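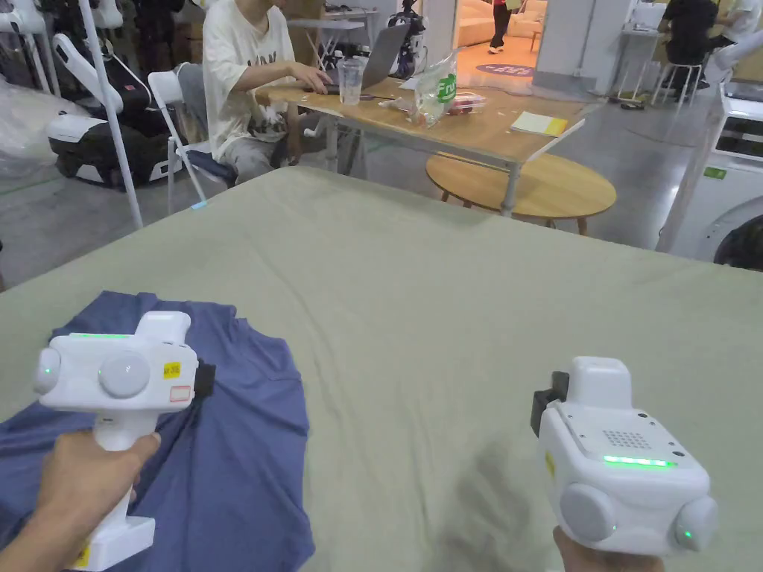 Can you teach a home-built arm to fold laundry without writing a motion planner for cloth? You can get a fair distance by recording your own hands doing the job and training on the recordings, provided the recordings are consistent.

Consistency is where most of my time has gone since June. My pair of arms lives at the shared workshop in Sornwood, bolted to a frame that Tianyou Tan welded for me, and the mechanical side has been stable for a while. Joint backlash is down to something I can live with. The remaining trouble is all in the data.

My first set had 1,419 demonstrations in it. I trained on the lot and got a policy that approached the cloth well, closed on it, and then stalled. The loss curve looked fine. Anqi Xiao suggested plotting gripper opening against time for every episode on one chart, and the cause was plain enough: I had two habits. In half the set I closed the jaws before lifting, in the other half I closed them while already moving up. The network had averaged the two and produced a lift with the jaws half shut.
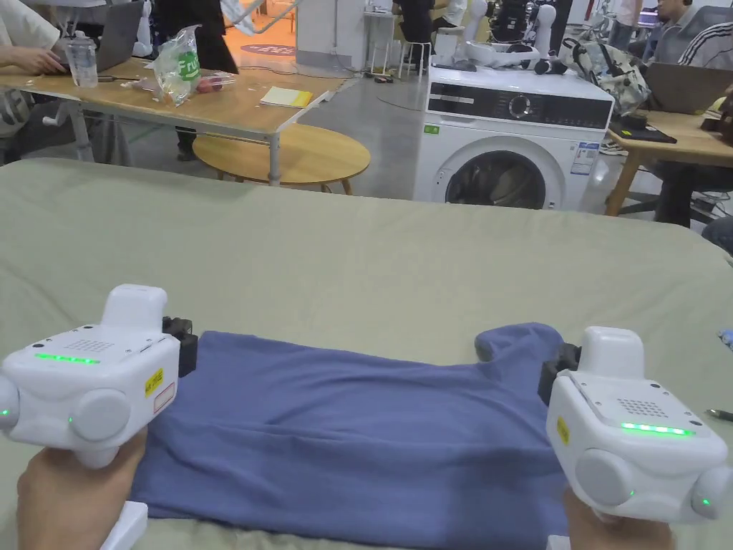
I threw out the second habit and wrote myself a short procedure. Both hands go to the fabric. Both jaws close fully. Pause. Then lift. The pause felt silly to perform but it gives the model a clear boundary between grasping and moving, and the stall has gone.

The other change was time alignment. Left and right streams were being stamped on arrival by the logging machine, and under load the right one lagged by up to 12 frames. On a rigid object you might get away with that. On cloth the two hands are coupled through the fabric, so a late right hand looks like a hand that is dragging. I now stamp at the device and resample both streams to a common clock before anything else touches them. The script is called Qin, it is ugly, and I will put it up once I have taken the hard-coded paths out.

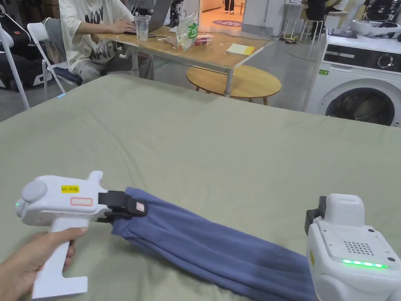
Long thin shapes remain the worst case. A shirt laid flat has corners the model can find. Anything that has been gathered into a strip has no obvious corner, and the policy tends to pick a grasp point near the middle and then hunt. Huiling Xue thinks more starting poses will fix it. I suspect the wrist view is too narrow and have ordered a pair of wider lenses – we shall see who is right.

Current state: 7 clean folds in a row on the same shirt, then a failure I haven't traced. The log shows the left jaw reporting closed with no rise in motor current, so it probably closed on air. A current threshold before the lift is next on the list, and after that the sleeve problem again.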